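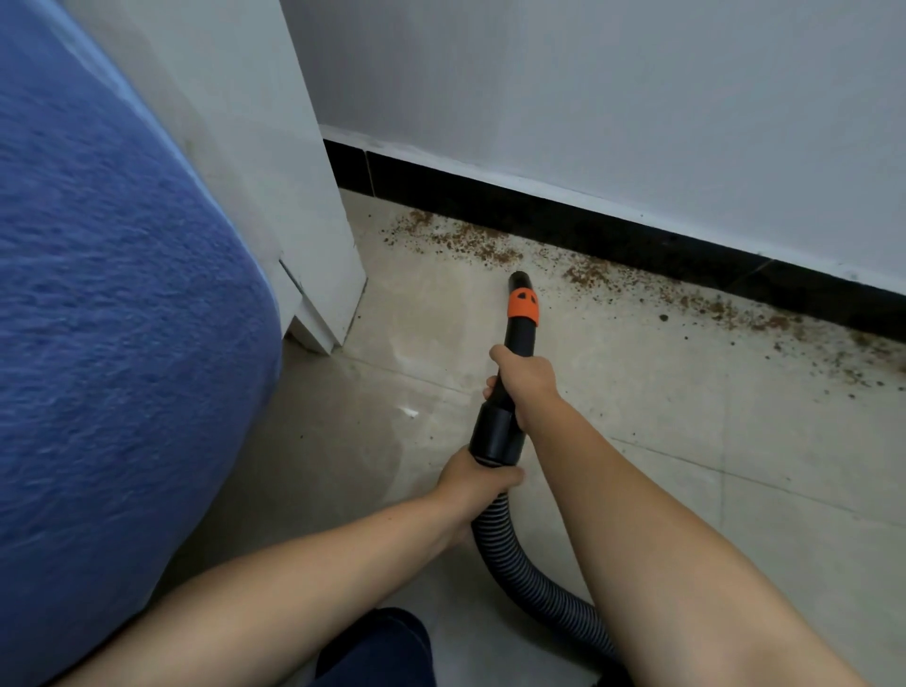
Home | Tickets | Knowledge base | Parts | Contact

Print this page | E-mail this page

Ticket 680: Poor pick-up along skirting, tiled floor
Product: Flekon cylinder vacuum, corrugated hose, rigid nozzle
Site: Zudbridge, ground floor
Logged by: Jawad Niazi
Opened: October 2018
Status: Closed

Fault as reported

Weak suction at the nozzle when cleaning the edge of the floor. Reddish-brown granules and crumbs lie in a strip against the black skirting tile, with thinner scatter further out. The nozzle clears a small gap in the strip directly in front of the tip, but progress is slow and a faint darker trail is left on the tile behind it. Open floor is acceptable with the wide head. Fault present on power setting 3 and on maximum.

First checks

Bag removed and inspected. Less than half full. Refitted, no change.

Motor filter removed and tapped out. Grey but not blocked. Refitted, no change.

Hose disconnected at the machine end. Suction at the inlet port strong, enough to hold a sheet of card. Motor and bag chamber ruled out. Fault is in the hose, the cuff or the nozzle.

Hose

Hose laid out straight and a coin dropped through from the machine end. Coin came out at the cuff. No full blockage. Flexed each section by hand with the motor running and listened for a leak. None along the corrugations. Slight hiss at the cuff, where the nozzle pushes in.

Nozzle

Nozzle pulled off. Wad of hair and compacted grit lodged in the narrower section, below the orange collar. Removed with a bent wire. Bore then clear to the light.

The push fit into the cuff was also loose. Grit on both faces prevented the nozzle from seating. Wiped both parts with a damp cloth, dried them, and pushed the nozzle home with a quarter turn. Hiss gone.

Retest

Same floor, same skirting, power setting 3. Strip lifted in a single slow pass with the tip held close to the floor and the opening turned towards the wall. Granules in the grout lines needed a second pass. Tight loops in the hose made no measurable difference, but the hose drags the nozzle off line if it is pulled short, so one hand should stay on the cuff.

Darker trail still visible after the retest. It wiped off with a damp cloth and left a mark on the cloth. Treated as dust film on the tile and outside the scope of this ticket.

Reply from Prins support desk

Blockage in the narrow section is consistent with the symptoms. Please confirm whether the collar moves freely. If it is cracked or will not stay in position, order a replacement nozzle. The collar is not sold separately. The Itero nozzle has a wider bore but does not fit this cuff without an adaptor.

Reply from J. Niazi

Collar does not rotate and is not cracked. No parts needed. Not ordering the adaptor.

Still open on my side: where the granules come from. They were swept from the same wall 2 days before this ticket and had returned. No crumbling visible on the skirting or at the seam between tiles. Will log separately if it continues. Nozzle to be pulled and checked again in December.

Resolution

Nozzle cleared, cuff joint cleaned and reseated. Time spent: 5 minutes for the nozzle, rather longer for the filter and bag.

Ticket closed by user.

Back to ticket list | Previous | Next

Last updated by: J. Niazi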